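Midura Mini Oven review: small, white, and a bit pleased with itself

I've been burned by small kitchen appliances before. There's a cupboard under my stairs that holds a bread maker, a thing for boiling eggs and two blenders, and all of them came with promises of some sort. So when the Midura Mini turned up I was in no mood to be charmed by it.

The sales pitch is that you'll stop using your big oven. Midura says so on the box, on the leaflet inside the box, and again on a card tied to the plug. For someone living alone, or a couple who eat at different times, I can see the sense in it. Heating a full-sized oven for a single jacket potato does feel daft. But I've heard the same line from Vollitz, whose little oven I used for most of a year, and I was still turning on the big one every Sunday-lunch sort of occasion and most evenings besides.

Toast first. It does toast, slowly, and paler on one side. I turned the slices halfway through and they came out fine, but if I wanted to stand over my toast I'd use the grill. My old toaster has never asked me to get involved.

Cheese on toast is a different matter, and I'll give Midura its due. Bubbling on top, crisp underneath, no burnt corners. I made it four times in the first week, purely for research.

Chips were all right. The leaflet wants them at 185 degrees, and at that setting mine were still limp when the timer rang. I put them back in for another go and ate them later than planned. A small tray bake browned nicely at the back and stayed blond at the front. Turning the tray round helped. You will notice a theme here, and I don't think an oven this size has any excuse for a cold corner.

Then there's the dial. It has a mark at 100 and a mark at the top, with a lot of guesswork in between. Bianka Fekete, who lent me her oven thermometer, warned me I wouldn't like what it said. She was right. The thing ran cool for the first part of every bake and then overshot. Meringues are out of the question. Biscuits you can get away with if you stay in the room.

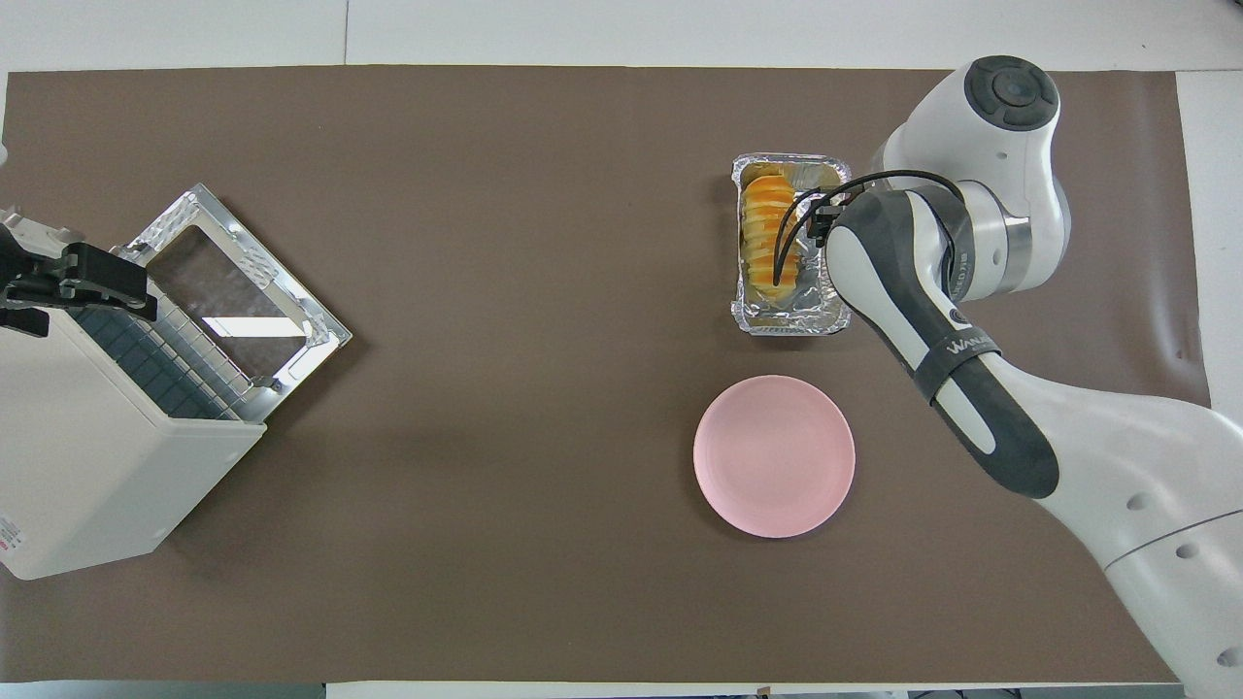

Cleaning is where most of these gadgets lose me, and this one nearly did. Wiping the outside takes no time. Fat gets into the fiddly places, though, and the leaflet's advice is to use "a soft damp cloth", written by someone who has plainly never cooked a sausage. An old toothbrush did a better job. I'd also line the tray every single time, whatever it says about the non-stick coating. The Oláh I tried after the Vollitz made the same claim about its tray and I ended up soaking that overnight more than once.

The timer ticks loudly enough to hear from the next room. Some people will like that. I put up with it for a few days and then started using my phone. The cord is too short for my worktop, so I've had to shift the kettle, and I'm still cross about the kettle.

Horácio Gouveia left a comment under my last review asking if any of these are worth having if you already own a decent oven. Mostly no. If you're in a bedsit, or your landlord is taking his time over a broken cooker, the Midura will feed you, and its cheese on toast will cheer you up a bit. If you've got a working oven with a small top compartment, use that.

Good: cheese on toast, reheating pies, takes up little room.
Bad: uneven browning, vague dial, short cord, noisy timer.

Two stars out of five. I'll be trying the Gillola next, and I've already measured the cord.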